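The household drawer that no longer closes has become a familiar subject for Skaline, the home storage publisher, whose readers write more often about cables than about clothing, paper or kitchenware. In July the magazine invited subscribers to describe how they store the cords they own. It received 169 replies, and the greater part of them concerned a single difficulty: the cord had been put away with care and came out in a knot.

Godelieve De Smet, who teaches home organization at the Benden adult education center, regards the matter as one of habit. Most cords, she notes, leave the factory in a neat loop and hold that shape reasonably well until the first use. After that they are wound around a hand, pushed into a box and forgotten. The method is quick, but winding in one direction adds a small twist with every turn, and the twist shows itself the next time the cord is pulled straight.

Her courses begin with a clear surface. Participants lay out a sheet of colored paper or cloth, secure the corners and place one cord on it at a time. The contrast matters more than the material. A thin black cord is easily lost on a dark desk, and its ends are easily confused. On a bright ground the loops can be seen separately, and a crossed strand is found before it has been pulled tight. 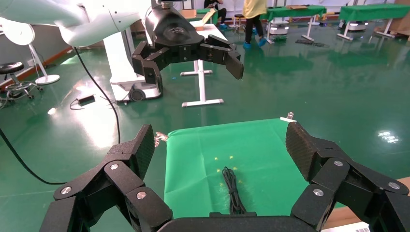

Maarten Verhoeven

The black cord on the green sheet has been gathered into a long, narrow loop, a form that Ms. De Smet recommends for anything thin and flexible. A long loop lies flat in a shallow drawer, where a round coil tends to spring open and catch on its neighbors. It can also be labeled at one end and stood upright in a divided box.

Heavier cords require different treatment. Extension leads and other thick cables keep their condition better in wide, round coils, with alternate turns laid over and under so that the twist of one cancels the twist of the next. The technique has long been common among stage and sound crews. Tiago Neves, a former theater electrician who now advises schools on equipment storage, teaches it to staff in 20 minutes and asks them to practice on an old lead before they handle a new one.

Mr. Neves is equally firm on the question of power adapters. "The cord should never be wrapped tightly around the block," he said. "The bend at the point where the cord meets the housing is the first place to fail, and it fails where you cannot see it." He advises leaving a small, slack curve at that point and fastening the rest of the cord separately.

Fasteners themselves divide opinion. Reusable fabric strips were the most frequent choice among Skaline readers. Rubber bands were mentioned often and praised seldom; they dry out, and some leave a mark on the cord. Pallus, a maker of drawer inserts, sells a set with 2 depths of compartment, the shallower intended for charging cords. Readers who had tried it spoke well of the divisions – less so of the lid.

A further question is what deserves to be kept. Thijs Geerts, who wrote to the magazine from a household of five, sorted every cord in the house over one weekend and found 111. He matched each one to a device and set the unmatched cords aside in a box marked with the date. Those still unclaimed after a year will go to an electronics recycling point.

Ms. De Smet approves of the waiting period. Cords discarded in haste, she observes, are usually bought again. She asks only that the box be kept small and that each cord be looped and fastened before it goes in, including those that are expected to leave.

Skaline uses cookies to remember your reading preferences and to measure visits to this site. By continuing to browse, you agree to our cookie policy. Accept | Manage settings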